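Subcontractor accreditation when hiring a cleaning contractor
Dexter Lindgren

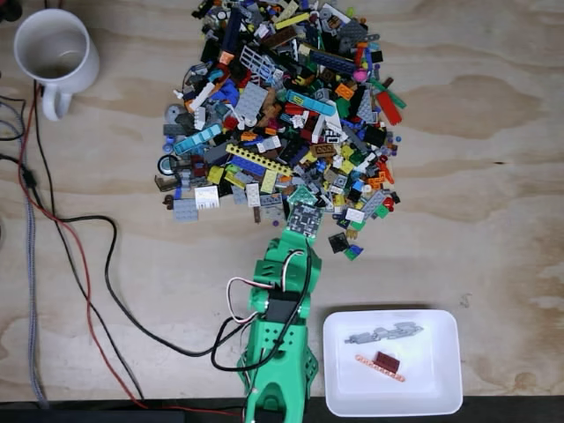

Mixed LEGO pieces on a plywood tabletop

Our office in Mireck has 70 staff. The cleaning firm we favour uses subcontractors. Should each one be accredited, or only the head contractor?

Lotte Jacobs
Ask for both. Get insurance certificates for every subcontractor and put it in the contract. Ours renews in May.

Clyde Mbeki
Depends on your organisation. We only checked the main firm.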